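The Robots Will See Your Toast Now

I drove 154 miles to watch a machine think about a kitchen, and I'd do it again next weekend if they'd let me.

The invitation came from Ghasemi, a small outfit that builds software for home robots, and it promised an open day at their test house in Molden. I'd pictured a warehouse with yellow tape on the floor. What I pulled up to was a plain two-story house with a mailbox and a hose coiled by the steps, and a paper sign on the door that said COME IN, SHOES FINE. I went in. My shoes were fine.

There were 258 of us signed up over the course of the day, let through in small batches, and my batch was mostly families plus a pair of retired machinists who asked better questions than I did (I wrote theirs down and pretended they were mine). We got stickers. We got lemonade. Then we got packed into what would normally be the dining room, where a robot called Idia was parked next to the table with its arms folded in like a sleepy bird.

Idia isn't much to look at standing still. It comes up to my shoulder, it rolls, and it has two arms with padded grippers that open about as fast as I do before coffee. The first demo was laundry. It picked up a dish towel by one corner, held it up, seemed to have second thoughts, put it down and picked it up by a different corner. The fold took almost four minutes and the kids clapped like it was a touchdown! I clapped too. I've folded towels worse than that one.

Next came the part I'd driven for, putting away groceries. A box of pasta went onto a shelf without any fuss. A bag of rice did not want to go anywhere, because a bag of rice changes shape every time you touch it, and Idia spent a long while patting at it from the side. One of the engineers told us that soft things, shiny things and see-through things are still the hard ones. Glass is a headache, she said, since a camera may look right through it at whatever is sitting behind. One of the machinists asked what happens when everything is shoved together, the way it is in a real house, and she laughed and said that was most of her job.

They keep a running list of everything the robot has been asked to handle in that house. It was up to 3701 attempts the morning I visited, and anybody could scroll through it on a tablet by the stairs. I loved the tablet. Somebody types a short note after each failure, and the notes get a little testy around lunchtime. "Lid again." "Lid AGAIN." "Mug ok, handle wrong way, fine." I stood there reading so long that I missed the vacuuming demo completely, which my batch informed me was the best one.

The kitchen is where the whole day finally made sense to me. The people behind it don't tidy the counters for company, and they don't tidy them for Idia either.
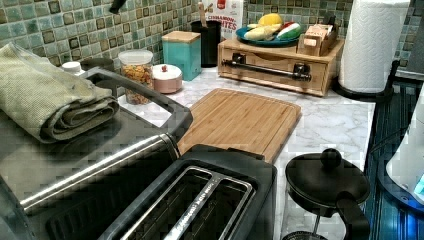 MOLDEN, Aug 29, 2021

Look at that counter and tell me it isn't yours. Toaster oven, toaster, French press, cutting board, cereal in a jar and more cereal in a box. It could be my sister's place, right down to the towel draped on top of the oven. The plate of corn and lemon and watermelon up on the organizer is toy food, by the way, and I'd have happily reached for the melon.

I tried to count how many of those things a robot might have trouble with and gave up at the paper towels. Could it work the press without knocking into the toaster? Could it get a tea packet out of that little wooden box, just one, without bringing its neighbors along? I asked both. The answer to the first was "sometimes" and the answer to the second was a long breath.

The grippers, I learned, come from a supplier called Stundis, and the pads wear out and get swapped every couple of weeks. I got to squeeze an old one. It feels like a pencil eraser.

They're planning another open day in October, with the laundry demo moved out to the yard if the weather holds. I've already put my name down, and this time I'm not missing the vacuuming.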